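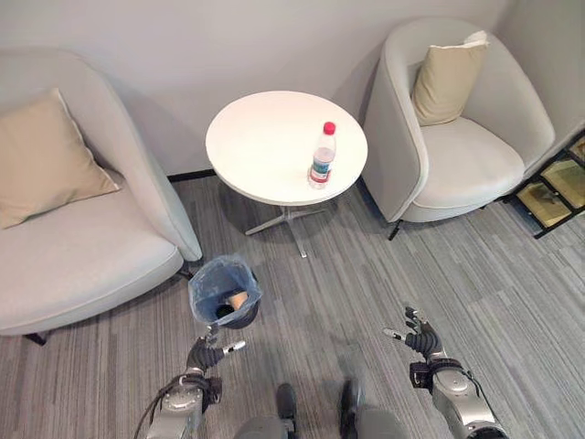 Junpei Hamada wrote that he does not believe the head camera alone can give this result, and that the wrist force signal must be helping more than the report admits. I copy his remark from the mailing list because I think it deserves an answer in public, and I am the one who wrote the report.

Short summary for people who did not read it. We train one policy for tidying tasks in lounge rooms: pick up the bottle from the side table, drop it in the bin, straighten a pillow. The method is that we hide the robot's own arms and hands in half of the training images, with a mask computed from the joint angles. The policy must then use the joint readings to know where its hands are, and use the image for the furniture. With masking, the policy was much less disturbed when we moved to a room it had not seen. We used 3000 demonstrations for both versions.

I am happy to hear criticism. My English is slow, so please be patient with me.
posted by mcisneros

Re: hiding the arms during training
Thanks for posting here, Melquiades. Question about the mask. When the hand is in front of the bin, the mask covers part of the bin too, yes? So in exactly the moments that matter you are also deleting the target. I would expect the drop to get worse.
posted by sturkwood_lab

Re: hiding the arms during training
Yes, it covers part of the bin. We make the mask tight, only a few pixels wider than the projected hand, but the calibration of the head is not perfect and sometimes it eats the edge of the bag. The drop did become a little worse in the training room. In the new room it was better than without the mask. I should have put these two numbers next to each other in the table, and I will correct it in the next version.
posted by mcisneros

Re: hiding the arms during training
I tried something close to this at Arellano last December and I got nothing. No gain, no loss. Different robot, fixed base, two grippers. Maybe the effect only appears when the head moves? With a fixed camera the arms always enter from the same corners, so the network has little reason to get confused.
posted by junpei_h

Re: hiding the arms during training
Junpei, this is possible and I had not thought about it in this way. Our robot stands on its legs and the trunk sways when the arms reach forward, so the arms are in a different place in the image for the same joint angles. I can test it with the trunk locked. It will take me some time, the lab in Nasville is shared and I have the robot only in the evening.

About your force signal: the wrist sensors were switched off for all runs in the report. It is written in the appendix, but I agree it is easy to miss.
posted by mcisneros

Re: hiding the arms during training
Ok, I take back the part about force. I do not take back the rest. How many new rooms?
posted by junpei_h

Re: hiding the arms during training
Five. All of them have office carpet and light walls, so I would not call it a wide test.
posted by mcisneros

Re: hiding the arms during training
Five similar rooms is thin for the title you gave it, sorry. "Generalizes to unseen rooms" is a big sentence. I would write "nearby rooms" and leave the rest of the paper as it is. The method section is clear and I could follow it without the code, so please don't read this as a rejection.

Also, did you use the same training seed everywhere? In our group at Fliltdale the spread between seeds was bigger than most of the improvements we wanted to publish. We had to throw out a whole chapter.
posted by wobblegait

Re: hiding the arms during training
I used nine seeds for the masked version and only three for the other one, because the other one was trained first and I was not so careful then. The worst masked seed is below the best unmasked seed. The averages are still well separated. I will train the missing ones before I claim anything more.

About the title, I discussed it with my coauthor and she likes it. I am closer to your opinion. We will see who is more stubborn.
posted by mcisneros

Re: hiding the arms during training
I disagree with wobblegait here. Everybody in this field says "unseen rooms" and the reader knows what it means. What bothers me more is the clear bottle. Transparent objects fail for other reasons, depth is bad on them, and you mix these failures with the ones you want to study. Can you report the pillow task separately?
posted by sturkwood_lab

Re: hiding the arms during training
Everybody says it, and that is how we ended up with this literature.
posted by wobblegait

Re: hiding the arms during training
We do not use depth, only color, but the clear plastic is still difficult. In the failures I watched, the hand often closes too high, near the cap. Maybe the policy looks mostly at the cap since it is the strongest color on the table. This is a guess from watching, I have not measured it.

The pillow task alone: the gain is smaller but it has the same direction. I will add a separate row for each task. Junpei, if you still have your fixed-base data and can share it, I would like to run our masking code on it without changes, so we know if it is the robot or the implementation.
posted by mcisneros

Re: hiding the arms during training
I have it. The joint logs are in an old format, I will convert them and send you a link. Send me your mask code also, I want to check how you handle the fingers. Mine were only boxes.
posted by junpei_h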